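Desks and Worktables: Frequently Asked Questions

Answers to the questions we get most often about Pedness tables, from ordering through daily use. If yours is missing, write to us through the contact form.

What sizes do the tables come in?

The Pedness comes in two widths and one depth. Measurements are on the product page, along with a drawing you can print. Measure your doorway as well as the room. The top ships in one piece and does not fold.

What is the top made of?

The surface is white and smooth, with a wooden strip along the edge. The strip is real wood, so the color and grain vary a little between tables. We can't match a new table to one you bought earlier.

The white looks slightly gray or blue in my room. Is that a fault?

No. A plain white top picks up the color of the light. Under cool bulbs it can look bluish, and near a window in the late afternoon it can look cream. Check it in daylight before you report a problem with the color.

How do I clean it?

Use a soft cloth, warm water and a drop of dish soap, then wipe again with plain water and dry it. For ink or marker, try a little rubbing alcohol on the cloth and test it first on the underside. Do not use scouring powder, steel wool or the rough side of a sponge. They leave dull patches that can't be polished out.

Does the wooden edge need oil?

It arrives sealed and needs nothing for the first year. After that, if it looks dry, rub in a thin coat of Disteo edge wax and buff it after ten minutes. Keep the wax off the white surface. If some gets there, soap and water will take it off.

Can I put hot things on it?

A mug is fine. Soldering irons, glue guns and pans need a stand or a heat mat. Burn marks are not covered by the warranty.

Can I clamp things to the edge?

Yes, with a scrap of wood or cork under each jaw of the clamp. The wooden strip dents more easily than the top does. Lamps and monitor arms with a rubber pad can go on without anything extra, but loosen them once in a while and look underneath.

Where should I put a power strip?

Most people keep it on top of the table, at the back or at one side, where they can reach the switch and see what is plugged in. That works well if you change chargers and tools often. If the same things stay plugged in all year, mount it under the top and get the space back.

How do I attach one under the table?

Check your power strip for mounting points first. Many have slots on the back, and some have a tab with a hole at the end.

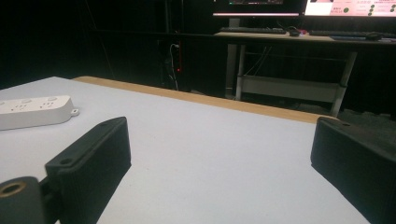 Use short screws. The screws in our Geltix cable kit are the right length for the Pedness top, and longer ones may come through the surface. Unplug the strip before you start, mark the holes in pencil, and leave room at the end for the cord to bend without strain. Do not screw anything into the wooden edge.

Can I plug one power strip into another?

No. Each strip should go straight into a wall outlet. If the cord doesn't reach, buy a strip with a longer cord or move the table. Add up the wattage of everything you plug in and keep the total below the rating printed on the strip.

Do you sell power strips?

We don't. The Geltix kit has clips, screws and a cable sleeve only.

Where are the tables made?

The tops are cut and edged in our workshop in Bragança. Legs come from an outside supplier and are packed with the tops before shipping.

Can I order a top without legs?

Yes - choose "top only" at checkout. The pilot holes are already drilled for our own legs. If you use a different kind you will have to drill new ones.

How long does delivery take?

Tables in stock leave the workshop within 2 working days. Made-to-order widths take longer, and the workshop closes for part of August. Orders placed during the closure are handled in the order they came in.

What if it arrives damaged?

Take photos of the box and the table before you throw any packaging away, and send them with your order number. Small dents in the edge can usually be fixed with a repair stick, which we mail free of charge. For a cracked or chipped top we send a new one.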